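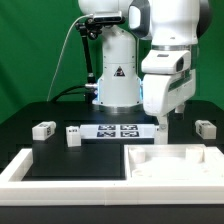
The second arm at Ilness went live in May. Keith Grimshaw, who runs the assembly cell there, measures the change in housings per shift: 756 before, 1290 now.

"The count is the easy part," he said. "The hard part was deciding who clears a fault. Before, the person at the bench fixed it and carried on. With the arm, a stop has to be logged, and the log has to mean something to the next shift."

Parts positions are taken from printed markers and a depth camera beside the arm. If a tag is scratched or dirty, the system may reject a good block. Teodora Živković spent 20 years on manual assembly and now checks fixtures and tags at the start of each shift.

"I wipe the plate, I run the check routine, I look at the offsets," she said. "If the offset has moved since yesterday, I want to know what was bumped. It is closer to inspection than to assembly. My wrists are better. I walk more."

She was less satisfied with the training. Operators received 4 days, most of it on the control screen. "We needed more time on recovery. What do you do when the gripper is closed on a part and the program has stopped? We learned that on the night shift, by phone."

Grimshaw accepts the point. A recovery procedure was added in the summer and has been revised twice.

No jobs were cut in the cell, he said, but two bench positions were regraded as technician posts, and one person transferred to packing. Efe Amadi, who took one of the posts, said the pay step came later than the duties did.

"I was changing gripper fingers for weeks on the old grade," he said. "It was settled in the end. Next time, write the job description first."

A third cell is planned. Živković has asked to see the fixture drawings before they are released.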